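Robot Learning from Demonstration
Unit 7: Collecting examples
Course notes, H. Millet

7.1 Purpose of this unit

Unit 6 treated the policy as given a dataset. This unit covers where the dataset comes from. The running case is the Skiltside tabletop set, 1,244 episodes of dish handling recorded by teleoperation. Students will use the March release for the coursework.

7.2 What one episode contains

An episode is one attempt at one instruction, from the arm at its start pose to the operator pressing stop. It holds the wrist camera stream, joint positions, gripper opening, the operator's commands and a single line of text giving the instruction. All streams share one clock. Episodes in which the clocks drift are discarded before labelling and do not appear in the count above.

The text line is written before the attempt. Operators may not reword it afterwards to match what the arm did. If the instruction was "stack the square dishes" and an oval one was moved, the episode keeps its instruction and is marked as failed.

7.3 Layout of the work surface

Layouts are drawn from a list prepared by script. Each entry gives the objects, their rough zones on the table and any bystander objects, meaning things the arm must leave alone. A plant is a common bystander. Operators place the objects by hand and are told to ignore small errors of angle. Exact placement would narrow the spread of the data. 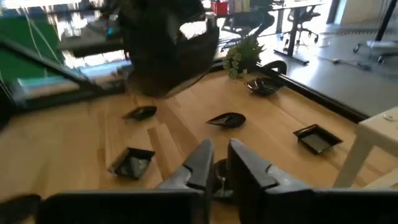
Dishes of one colour and several outlines are used in the first block of the set. Colour then carries no information about which dish is meant, and the policy has to rely on shape and position. Black glossy surfaces also give poor depth readings, so any method that depends on depth should be tested on this block first.

The background is left as found. Chairs, desks and cables in the room may move between sessions. Students who crop the images to the table should report results with and without the crop.

7.4 Operator variation

The set was recorded by 3 operators. Their styles differ in approach height and in how long they pause before closing the jaws. A policy trained by plain regression tends to average these habits, and the averaged path may touch the rim of a dish. See the Birnov notes on multimodal actions for the standard remedies.

Splits must be made by session, never by frame. Adjacent frames are near copies, and a frame-level split will give a test error that means very little.

7.5 Failed attempts

Keep them. They are stored with the flag success = 0 and a failure code (missed grasp, wrong object, drop, collision, operator abort). The baseline in the Aguirre repository filters them out by default; check the loader settings before comparing numbers.

7.6 Exercises

1. Load 10 episodes and plot gripper opening against time. Mark the first closing in each.
2. Find two episodes with the same instruction and different operators. Compare approach height.
3. Train the baseline with and without failed attempts. Report both on the held-out sessions.

Reading for next unit: Premari handout, sections 2 and 4.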